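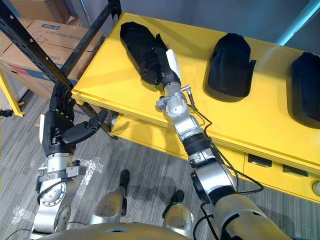
Letting go at the right moment: an interview with the Ilach project lead

The Ilach project at the Dustville laboratory is in its second year. Its subject is narrow by design. The group studies how a two-armed robot should handle padded and flexible goods on a work table, and in particular how it should decide that a grasp is poor before it has lifted anything. The project lead spoke to the newsletter in October, shortly after the group had closed its main round of trials.

Much of the earlier work in this area, the lead explained, judged a grasp by its outcome. The robot lifted the item, and the attempt was marked as a success or a failure. "That is a fair way to score a system, but it teaches you very little about soft things. A padded cover can be held badly and still come off the table. It then slips during the turn, or it folds over the edge of the tray, and by that time the cause is some seconds in the past."

The Ilach method places a short test between contact and lifting. Once the hand has closed, the arm makes a small sideways pull, held for less than a second, and the forces at the wrist are compared with those recorded in earlier attempts. If the pattern is unlike the good ones, the hand opens and tries again from a different point. The group calls this step the Csizmadia check, after the name of the software module in which it was first written.

The main round consisted of 2,421 attempts. Of these, 582 were stopped by the check and repeated from a new position. The lead was careful about what the second number means. "It does not say that 582 lifts would have failed. We let a portion of the doubtful grasps go ahead, on purpose, so that we could find out. In 322 attempts the check advised stopping and we lifted anyway. Those are the most useful data we have." Analysis of that set is still under way, and the group has chosen not to release a rate until it is complete.

Asked whether rigid items were included, the lead said that they were, mainly as a control. A hard moulded part gives a clear reading under the sideways pull, and the check seldom has anything to add. Wrinkled material is the difficult case. "When the end of the item is bunched up, the fingers may be holding two layers or only one. The camera is of limited help there. The wrist can usually tell the difference."

The trials also brought out a weakness. The force readings drift over a long session, and the comparison becomes too strict as a result — the robot begins to refuse grasps that it would have accepted in the morning. The present remedy is to zero the sensors every hour. The lead described this as adequate for a laboratory and unsuitable for anything else. A correction that runs during normal work is being written with colleagues at Jumgate, the project's engineering partner.

On the use of two arms, the lead was brief. At present one arm performs the check while the other is kept clear. Using the second hand to steady the item during the pull is planned for the next phase, and the table layout will remain unchanged so that the results can be compared.

The recordings and the written procedure will be made available to other groups on request once the remaining analysis has been reviewed.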